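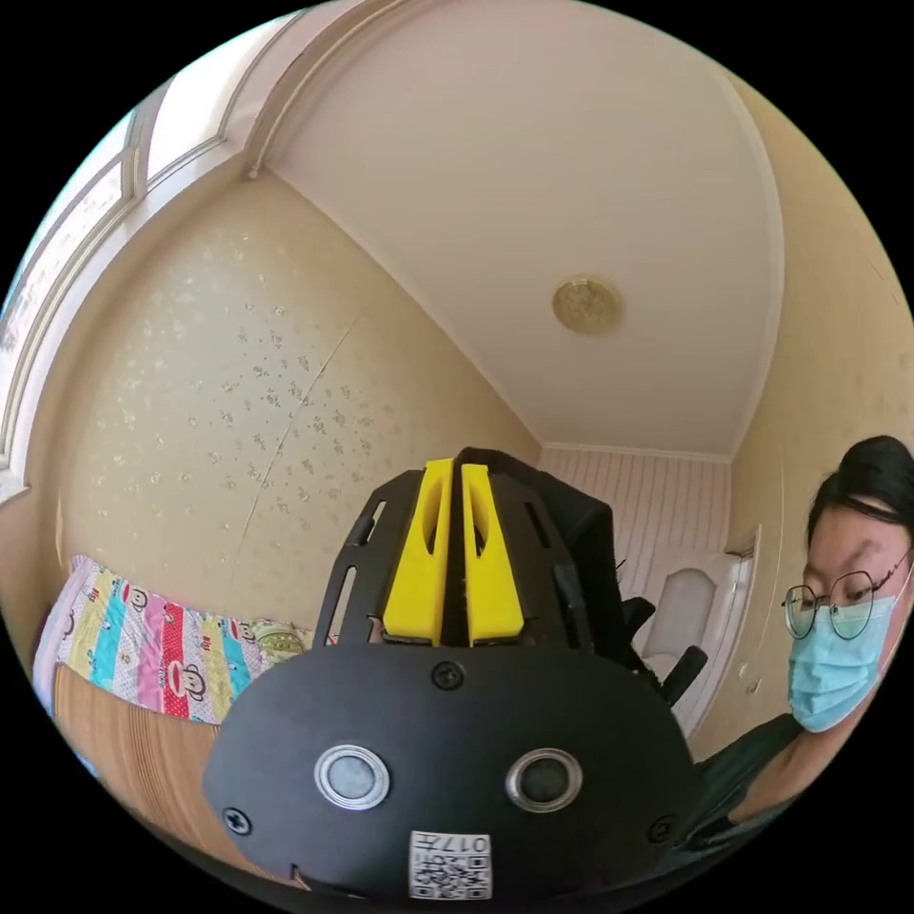
Household Care and Domestic Services
Unit 4: The Small Bedroom
Course handout. Module leader: Carys Edwards. Practical sessions: Barnabás Kun.

Purpose of the unit

This unit deals with the routine care of a small bedroom. Students will be expected to put a room in order, sort small items of clothing, and record the condition of the surfaces before leaving. The unit carries 4 credits and is assessed by one practical exercise and one written report of no more than 1,000 words. Students who have not completed the Unit 2 reading should do so before the first practical session on Monday.

1. Order of work

Work in a small bedroom proceeds from the top of the room to the bottom. Dust loosened from a ceiling or light fitting settles on whatever lies beneath it, and bedding that has been made up too early must be shaken out a second time. The accepted order is ceiling and cornice, light fixture, walls, window, ledges, furniture, and floor. Clothing is gathered before any of this begins and is sorted at the end.

A face mask is to be worn throughout the practical session. Long hair is to be tied back.

2. Ceilings, light fixtures and papered walls

Plain painted ceilings may be dusted with a dry, long-handled duster. Where a ceiling carries small applied or printed decorations, the duster should be drawn lightly in one direction so that edges are not lifted. Cornice molding is dusted along its length.

Metal-finish light fixtures with an embossed or patterned face hold dust in the relief. Switch the light off and allow the fixture to cool. Use a soft dry brush first, followed by a barely damp cloth. Polish is not to be used on gold-colored finishes unless the maker's instructions are at hand.

Wallpaper is never to be wetted. Smudges on the lower part of a wall are treated with a dry cleaning sponge, tested first in a corner. Cracks and open seams are entered on the condition sheet and left alone.

3. Windows

Windows divided into panes take longer than a single sheet of glass and should be allowed for in the work plan. Dust the bars first, horizontal before vertical, and then clean each pane separately. Cloths or blankets kept on a ledge below the window are to be removed, shaken outdoors, and folded.

4. Small dark items

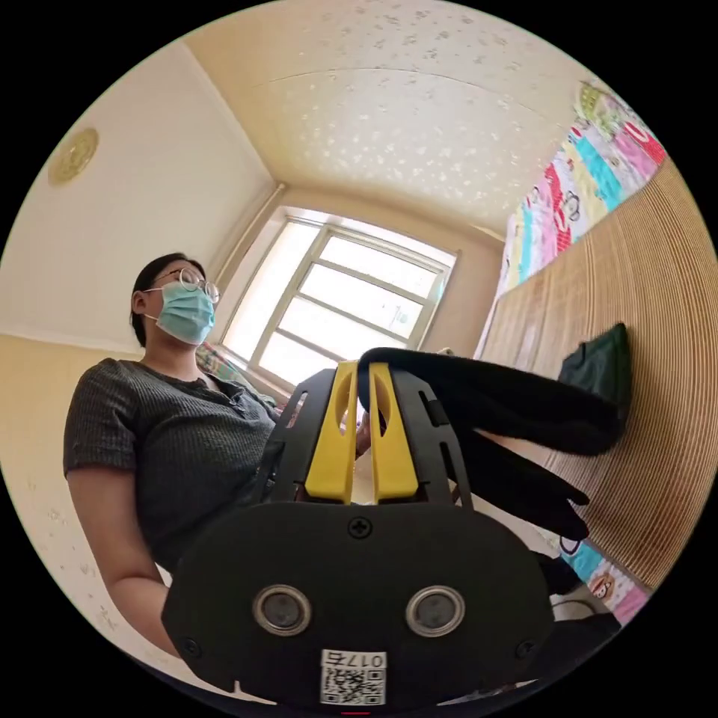

Black socks and gloves account for most of the errors recorded in past practical exercises. Dark knits look alike under a ceiling light, and pairs should be matched in daylight near the window. Hold each item up at full length and compare length, cuff, and weight of fabric before pairing. Items without a match are placed in the odds bag and are not discarded. Refer to Wainwright, page 151, for the folding method used in this course. Balling one sock inside another stretches the cuff and will lose marks.

5. Condition sheet

One sheet is completed for each room. Enter the surface, the fault observed, and its position. Write "seam open, left wall," for instance, and avoid general remarks such as "wall poor." Causes should not be guessed at. Sheets are signed by the student and countersigned by Ifor Dafis before the end of the session.

Preparation for the next session

Read Section 2 of the Protcombe notes on textiles. Bring two clean dry cloths and a soft brush. Questions concerning the written report should be addressed to Úna Ó Briain during office hours.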